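Inspection date: 20 Dec 2021
Inspector: Liên Cù (safety lead, second year running, did not run for it)
Faculty sign-off: R. Benavides
Team: Clestholm Robotics Club, folding project, the two-arm table we call Gomley

# Gomley Bench Checklist, End of Term

Fill in every line. "Fine" is not a comment. "Fine I guess" is also not a comment, Wivow subteam. Mark each item PASS, FIX, or FAIL. A FIX means you can run at slow speed with a spotter. A FAIL means the power strip stays off and you go do your homework.

## 1. Room and people

- [x] **Walkway clear from the door to the stop button.** PASS. Backpacks were moved before I got there, and I choose to believe in the goodness of people.
- [x] **Stop button within reach of the operator's chair.** PASS. It's back on the desk clamp. In March it was found taped to the underside of a monitor "so it wouldn't get bumped." A stop button should be easy to bump.
- [x] **Stop button stops both arms.** PASS. Pressed it mid-motion 5 times. Both arms quit each time.
- [ ] **Operator and spotter names on the whiteboard.** FIX. The board says "me" and "also me." Write names.
- [x] **Hair tied, sleeves up, lanyards off.** PASS, after a short conversation about the lanyard.
- [x] **No food on the bench.** PASS. There was a granola bar on top of the power supply, and the checklist says nothing about the power supply. It does now.

## 2. Power

- [x] **Supplies labeled left and right.** PASS. Labels are new. The old ones said LEFT and LEFT.
- [x] **Power strip switched off at the end of the last session.** PASS according to the log. The log is in three colors of pen and one of them is Rangel's, so I checked the strip too.
- [ ] **Connectors seated, no bare wire.** FIX. Right-side supply connector is seated but wiggles. Reginald has a replacement in his drawer. Until it's swapped, don't lean on it or hang your jacket off it.
- [x] **Supplies cool enough to touch after a full run.** PASS. Warm, like a laptop with too many tabs open.

## 3. Mounting

- [x] **Rail tight to the table.** PASS. Tried to shift it by hand and got nowhere.
- [x] **Base bolts snug on both arms.** PASS on the left. On the right, 2 bolts took a quarter turn each. Marked with paint pen so we can see if they creep.
- [ ] **Hex keys returned to the tray.** FAIL, technically, though I'm letting the bench run. The one we use for everything is missing. If it's in your pencil case, I'm not mad. Put it back.

## 4. Arms and grippers

- [x] **Full range by hand, power off, no grinding.** PASS. The left wrist has a faint click near the end of its travel. Same click as last term. Logged again so that whoever inherits this sheet knows we knew.
- [x] **Finger tips free of burrs.** PASS. Ran a scrap of old T-shirt over all of them and nothing snagged. Please keep doing this before every session. The fingers come to a point, and a rough point on fabric means an afternoon of picking threads out.
- [ ] **Grip force limit set in the config.** FIX. The limit is set to 900 in one config file and commented out in the other, with the note "temp." The note is from before my time. Wivow, please make both files agree and delete the word "temp" from our lives.
- [x] **Speed cap on for anyone without a bench card.** PASS.

## 5. Cables

- [x] **Right arm cable follows the link with slack at the joints.** PASS. Somebody did this neatly and didn't sign it. Take credit, it's allowed.
- [ ] **Left arm cable clear of the work area.** FIX. It loops out to the left across the tabletop before it goes over the edge. It hasn't caught on anything yet, and I'd like to stop writing "yet." One clip near the base would do it.
- [x] **No cable under the cloth.** PASS at time of check. Look again each time you reset, as the jeans move and the cables don't care.

## 6. Work surface and cloth

- [x] **Bare table between the folded piece and the arm.** PASS. Wide gap on the left side. Leave it that way when you park.
- [x] **Pockets emptied.** PASS. Recovered items are in the cup. The cup now holds a bus pass and a very soft receipt.
- [ ] **Unfolded jeans kept out from under the right arm when parked.** FIX. They're bunched up beneath and around it. Park the arm, then put the cloth out.
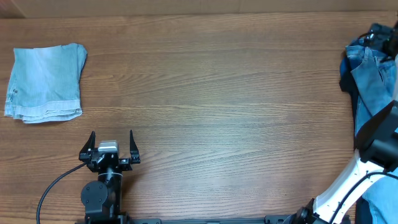

- [x] **Spare denim in the bin, lid on.** PASS. The bin smells like a thrift store, but smell is outside the scope of this form.

## 7. Paperwork

- [x] **Last session's near misses written up.** PASS. There was one: the right arm picked up a cuff and, with great confidence, put it on the spotter's clipboard. No contact with the spotter. The reset routine now waits for a verbal "clear."
- [ ] **Bench cards current.** FIX. 2 people have cards signed by themselves. See me or Mr. Benavides.

## Result

Bench may run at slow speed with a spotter until the FIX items are closed. Rangel has the cable clip and the whiteboard. Wivow has the config files. I have the cards. Everyone has the hex key, apparently, so everyone can look for it.

**Faculty comment (R.B.):** Agree with all of the above. Connector will be swapped before the next session. I have also searched my own bag for the hex key and would like to withdraw my earlier remarks about student responsibility. It's in the tray.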